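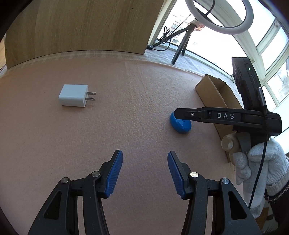 Somtochukwu Ojo escreveu nos comentários que viu um jogo de críquete com o tio e que a mesma equipa foi bater duas vezes seguidas. Isso não é batota? E porque é que ninguém reclamou?

Boa pergunta. Não é batota, não. Chama-se follow-on. Em português não há um nome que toda a gente use, por isso fica em inglês mesmo.

Vamos depressa, que há muito para explicar.

Primeiro, o básico

Duas equipas, 11 jogadores cada. Uma bate, a outra lança e apanha a bola. Quem bate tenta fazer corridas — são os pontos. Quem lança tenta eliminar os batedores. Cada eliminação é um wicket. Ao fim de 10 wickets acabou, já só sobra um batedor e ele não pode bater sozinho. Precisa sempre de um colega do outro lado.

Esse turno todo a bater chama-se innings. Com s no fim, mesmo quando é só um. Estranho, mas é assim.

Jogos curtos e jogos compridos

No críquete curto cada equipa bate uma vez. Uma tarde e está feito. O follow-on não existe aí.

No comprido, cada equipa pode bater duas vezes. O jogo pode durar cinco dias! Com pausa para almoço e pausa para chá, a sério. E toda a gente vai dormir a casa ou ao hotel e volta no dia seguinte, com os pontos como estavam.

A ordem normal: equipa A, equipa B, equipa A, equipa B. Uma de cada vez.

Só que às vezes muda.

Um jogo para perceber

Bendale contra Boychuk. Cinco dias. No primeiro dia estavam 4.000 pessoas a ver, no último bastante menos.

O Bendale bate primeiro e faz 464 corridas. Muito bom.

Depois bate o Boychuk. Corre tudo mal. Bolas rápidas, bolas que curvam, um batedor eliminado logo à primeira. Total: 159.

Faz a conta: 464 menos 159. Dá 305. É essa a vantagem do Bendale.

Agora a regra. Num jogo de cinco dias, se a equipa que bateu primeiro tiver 200 corridas ou mais de vantagem, o capitão dela pode dizer à outra: batam outra vez, já. Isso é o follow-on. A ordem passa a ser A, B, B e depois A, se for preciso.

305 é mais do que 200. Então o capitão do Bendale pode escolher. Atenção a esta palavra, escolher. Ele não é obrigado.

Mas para quê?

Por causa do tempo. No críquete comprido, se os cinco dias acabam e o jogo não acabou, é empate. Mesmo que uma equipa esteja muuuito à frente. Ter mais corridas não chega, é preciso acabar o jogo.

Com o follow-on, o Bendale poupa tempo. Se eliminar o Boychuk outra vez antes de ele fazer as 305 que lhe faltam, ganha logo ali e nem precisa de voltar a bater. Chama-se ganhar por um innings.

E porque é que um capitão diria que não?

Os lançadores cansam-se. Imagina correr e lançar com toda a força um dia inteiro, e depois outro dia inteiro sem descansar. Os braços doem, as pernas tambem. Alguns capitães preferem bater, deixar os lançadores sentados à sombra, e só depois voltar ao ataque.

Outra coisa é o chão. A faixa onde a bola salta vai ficando gasta, com rachas e buraquinhos. No quinto dia a bola pode saltar para qualquer lado e bater fica difícil. Há capitães que não querem ser os últimos a bater, nem pensar.

Pode correr mal?

Pode! Voltamos ao nosso jogo. O capitão do Bendale pede o follow-on. O Boychuk vai bater outra vez e desta vez ninguém o pára: 400 corridas.

Junta as duas vezes do Boychuk. 159 mais 400 são 559. O Bendale tem 464. Ou seja, quem estava a perder por muito passou para a frente por 95. O Bendale tem de voltar a bater e precisa de 96 para ganhar, no último dia, com o chão todo gasto e os jogadores cansados.

Ganhar um jogo depois de ser mandado bater outra vez é muito raro. Quando acontece, os adeptos falam disso durante anos e anos.

Palavras para guardar

Corrida — um ponto.
Wicket — uma eliminação (tambem é o nome dos pauzinhos espetados no chão, que confusão).
Innings — o turno a bater.
Follow-on — bater outra vez logo a seguir, a pedido do capitão adversário.

Uma pergunta para fazeres em casa: o Lileo faz 350 e o Solel responde com 180. Jogo de cinco dias. O capitão do Lileo pode pedir o follow-on? Faz a conta de subtrair e compara com 200. Resposta em dezembro, no próximo texto, junto com a explicação do chá.

31 partilhas
8 comentários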